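Voseck Student Manipulation Project
Workshop notebook, Kitchen Task entry
November, session opened 4:10 p.m.

Purpose of the session: to review the pan task in simulation before the class demonstration, and to settle the start pose that all groups will use. The task is unchanged from the previous entry. The arm begins clear of the cooktop, approaches the pan, closes on it, and moves it to the burner named in the instruction. The kitchen layout is the one the class has called Espiritu since the first week, with the marble counter, the gas cooktop and the tiled back wall.

The control code was updated to the Jolo branch before work began. The groups are reminded that the older branch still uses the previous joint limits and should not be used for any run that is to be graded.

The gripper view was reviewed first, as the students' pose estimator takes its input from that view alone.

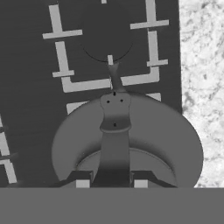

Gripper view over the pan, with the burner grates beyond.

The estimator finds the rim by fitting a circle to the visible arc. In views of this kind the lower part of the pan is hidden by the gripper body, and the fit must rely on the upper arc. The first group had set the threshold for an acceptable fit at 80 percent of the arc. That figure cannot be met at close range and has been withdrawn. The groups will instead report the length of arc used and the remaining error, and the threshold will be set when those values have been compared.

A second matter concerns contrast. The rim and the cooktop are both dark gray, while the marble on the right is very bright. Where the rim crosses from one to the other, the edge detector favors the marble boundary and pulls the circle to the right. Masking the countertop was proposed. It was agreed to try the mask on saved views before any change is made to the shared code.
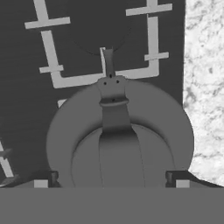

The handle should be treated separately from the rim. It gives the direction of the pan, and the grasp planner needs that direction in order to place the fingers correctly. The present code takes the longest straight edge near the center of the circle, and this has on occasion selected a grate bar. Dagný Hjaltadóttir suggested that the search begin at the rim and proceed outward, accepting only an edge that joins the rim. The change is small and was assigned to her group. Results are to be entered here, including failed cases, with the run number beside each.

Run 111 is to be kept as the reference case for this work. It should not be overwritten when the log folder is cleared. The folder holds 300 runs at most, and the oldest are removed first.

Remaining item before the break: calibration of the view against the counter. The front edge of the cooktop and the edge of the marble run parallel and provide two clean lines for checking the tilt.

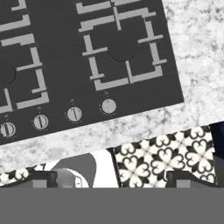
Abbas Khosravi
Workshop Instructor, Student Manipulation Project

The knobs along the front edge may be used as a further check, but only as a row. Their faces differ in shading and should not be matched one by one. The patterned tile should be left out entirely. Its repeated flowers give the matcher many equally good answers, and a shift of one full tile passes without any warning. One group lost most of an afternoon to this error — the entry is filed under Fastthorpe, the name of their branch — and the others are asked to read it before beginning.

Work resumed at 5:30 p.m. with the start pose. Three proposals were on the table. The low pose gives the shortest approach but leaves little room over the counter. The side pose was found awkward for the elbow. The upright pose, with the gripper raised well clear of the cooktop, adds roughly 8 seconds to each run at the current speed limit and was adopted in spite of this. 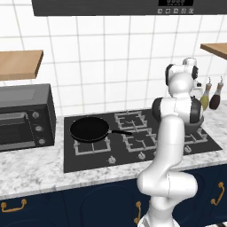
Arm with gripper raised at the right of the cooktop; pan on the left burner area.

The pan's handle points toward the center of the cooktop in this arrangement, and the planner should therefore be tested with an approach from the right first. The shelves and the bottles by the wall are to be entered as obstacles. The toaster oven is outside the working area for this task but should remain in the collision model, as a later exercise will use that side of the counter.

Open items:
Try the countertop mask on saved views (all groups).
Revise the handle search (Hjaltadóttir).
Enter shelves and bottles in the obstacle file (Khosravi).
Confirm the speed limit in the Jolo branch after the start pose has been merged.

Session closed 6:45 p.m.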